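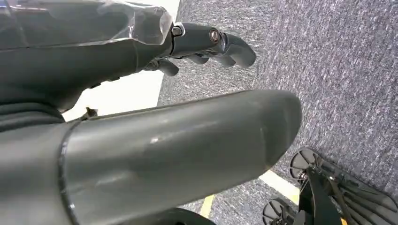 Siu-ming Kan's objection, received in reply to the morning summary, is that the stop should be entered as a safety matter and not as a nuisance trip. In Kan's words: "The arm stopped, but the hand did not let go for 3000 ms, and a person was sitting at the table. I would not call that a trip." The objection is accepted. The entry has been reclassified and the text below replaces the summary.

Stevia workcell, Holside
Notebook entry, November
Entered by: Lai-ching Mak
Read and initialed: Boris Ševčík

Event

At 14:20, during the card handling trials, the arm halted partway through the scan step with the hand closed on the scanner. The halt itself was correct. The wrist torque channel had gone to 2047 and stayed there, and the supervisor is set to stop the arm when a joint channel sits at the end of its range for longer than 500 ms.

The fault concerns what followed. On a supervisor stop the fingers are required to drop to low holding force at once. They remained at working grip for a further 3000 ms and then relaxed. The operator was seated across the table with both hands within reach of the fingers. There was no contact and no injury. The operator withdrew when asked and the emergency stop was pressed by Fadime Akyol, by which time the grip had already relaxed.

What was checked

Wrist torque sensor. With the arm powered and unloaded the channel reads normally. Turning the wrist by hand toward the outer limit sends it to 2047 in one step, with no ramp. A real load would show a ramp. The connector at the wrist was opened and one pin was found sitting low in its housing. It was reseated and the step could not be reproduced afterward. I am not satisfied that this is the whole cause, as the harness is also tight at that angle.

Covers. Boris asked whether the plastic on the arm could be catching at the joint and adding load. The arm was run through the same path with the plastic removed, before the pin was reseated. The channel still stepped to 2047. The plastic has been refitted and is not considered further.

Stop message to the hand. The log from the Kukent controller shows the stop message leaving on time. At line 385 the hand acknowledges it, and then nothing is written until the grip changes. The delay therefore lies on the hand side. 3000 ms is also the default time-out in the hand firmware for a lost command stream. The likely reading is that the hand acknowledged the stop, did not act on it, and relaxed only when its own time-out ran down. I-hsuan Tse remembers the same default from the Shimada bench unit, where it was shortened. The change was never carried over to this hand. No record of a decision either way has been found.

Repeat of the stop. The stop was commanded by software with the hand closed on a foam block and no person at the table. The delay appeared when the stop arrived during a grip adjustment. It did not appear when the grip was steady. This agrees with the event, as the scan step adjusts grip continuously.
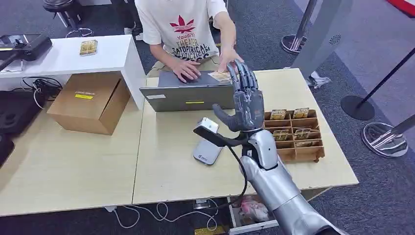
Interim measures

1. Scan trials with a person seated at the table are suspended. Trials on foam blocks may continue.

2. The hand time-out is to be reduced from 3000 ms to 500 ms. Fadime will make the change and Boris will verify it against the log before power is applied to the hand.

3. The supervisor is to cut finger power directly if grip force has not dropped within the same 500 ms. Confirm first that the fingers go slack when unpowered – the data sheet on file is for the earlier hand.

4. Wrist harness to be rerouted with more slack at the outer limit. Pin to be replaced, not reseated again.

Open

Whether earlier stops during grip adjustment showed the same delay. The old logs record the arm only, so this may not be answerable. Kan has asked for them in any case and they have been copied to the Stevia folder.

Firmware version on the hand still to be written in here. The label is under the palm cover.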